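**Do camp brochures tell parents what they need to know?**
Term report, May 25, 2018

We compared the printed brochures of two overnight summer camps, Wavum and Gustia, with the daily schedules each camp sent us in January. Both promise "full days outdoors." We doubted that, and we still do.

Wavum's schedule has 28 activity blocks a week. We sorted them by where they take place, and the indoor ones were easy to miss -- "creative hour" is a craft room, and "explorer time" turned out to be a slide show. Gustia was harder to judge, as its schedule leaves the afternoons blank.

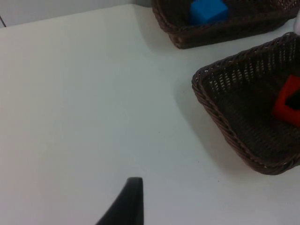

The canoe trip is the main selling point at both camps. Gustia's runs 48 hours on Lake Marar, but that includes the bus ride each way. Wavum goes to the Horno River and gives no length at all. We wrote to ask and got the brochure again.

Our sample is two camps, so we can't say much about the rest. We also never visited either one, and a schedule on paper may be no more reliable than a brochure. A parent survey would help, if the questions avoid the word "fun" -- our first draft used it twice.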